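Home | News | Features | Schools | Opinion | Back Issues

The Robot Club Without a Robot

E-mail this story | Print this story

The robotics club at Garville High owns no robot. It owns a login. Thirty-six students signed up in the fall, and by the time I started visiting, 19 were still coming to Room 6 after the last bell to sit at school laptops and tell a make-believe hand to pick up make-believe things.

I should say where I'm coming from. I spent two years on my own high school's robot team, which mostly meant stripping screws and getting yelled at by a girl named Dana for losing the hex keys. Our machine was ugly and it once drove off a table. I learned more from the drop than from anything in the manual. So when the district sent out a cheerful notice saying its students would be "building the future of automation" without touching a single part, I was not in a generous mood.

The program is called Ovora. The district pays for it by the seat, and the seats come with lesson plans, badges and a leaderboard. Students write short scripts that move an arm and a hand around a simulated room. They get points for reaching the object, more for closing on it, and more again for lifting it. At the end of the year the best teams go on to something called the Arrieta Round, where clubs from across the region run their scripts on the same set of tasks and the software does the judging. There is no gym, no crowd and no pizza. You upload a file and wait.

Rüdiger Kasten runs the club. He teaches physics and came to Garville from a machine shop, and he still has the habit of picking up whatever is on the desk and turning it over while he talks. When I asked whether this was robotics, he turned over a stapler for a while.

"It's the part of robotics we can afford," he said. "A hand with real fingers costs more than my car. If a kid breaks one in here, I press a key."

That's a fair answer, and I have no good reply to the money part of it. The district's old kit program, bought from a supplier called Skullik, ran out of working motors long ago, and the boxes are still stacked behind Kasten's desk. I looked in one. It had wheels in it, and a lunch menu.

But I watched the students work, and I kept noticing how much of the afternoon went to arguing with a score. The bottle task was the one everybody was stuck on in May.

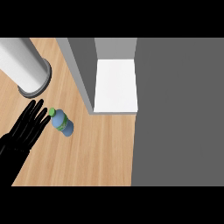

A junior named Teo had run it so many times that he'd stopped looking at the screen while it played. He looked at the number that came up afterward. If the number went up, he kept the change. If it went down, he took it out. I asked him why moving the thumb earlier had helped, and he said he didn't know, it just had. His partner said it might be friction. They both looked at me as though I might have the answer, and then Teo changed something else and ran it again.

Now, plenty of grown engineers work that way, and Kasten was quick to tell me so. He also told me that when he was in the shop the part would tell you if you were wrong, by jamming or smoking or landing on your foot. A simulated bottle has only the weight that somebody typed in. It will never have a sticky label or a dent where a thumb was. The students know this in the sense that they can repeat it. I'm less sure they believe it, and I don't see how they could, never having had the other kind of bottle roll away from them.

The leaderboard makes it worse. It refreshes every five minutes, and when it does the room goes quiet. Two girls near the window had written the cleanest script I saw, with notes on every line saying what it was for, and they were in the bottom half of the list. The team above them had copied a grip from a forum and couldn't tell me what most of it did. Ovora has no column for knowing what you did.

I put this to Kasten. He said he grades the notes himself, on paper, and that the girls by the window were doing fine in his book. I asked whether the paper grade counted toward the Arrieta Round. It doesn't.

What would I have him do? I asked myself that on the drive home. One thing is already under way, although the district had nothing to do with it. Kasten has started making each team do the task by hand before they script it. They lay a water bottle on the floor, shut their eyes, reach for it, and write down what their fingers did. The first time I saw it I thought it looked silly. Then I watched Teo do it. He knocked the bottle away with his knuckle, felt around for it, and said, "Oh, I'm coming in too low."

He went back to the laptop and changed the wrist. I left before the score came up.

The district will decide over the summer whether to renew. The notice that went home to parents mentions badges earned and hours logged. It doesn't say how many of the original sign-ups quit, and when I called to ask, I was told that was not something they tracked. Kasten tracks it. He has the names on a sheet taped inside his cabinet door, and he has been asking them, when he sees them in the hall, what they would have wanted to build.

Most of them say something with wheels.

E-mail this story | Print this story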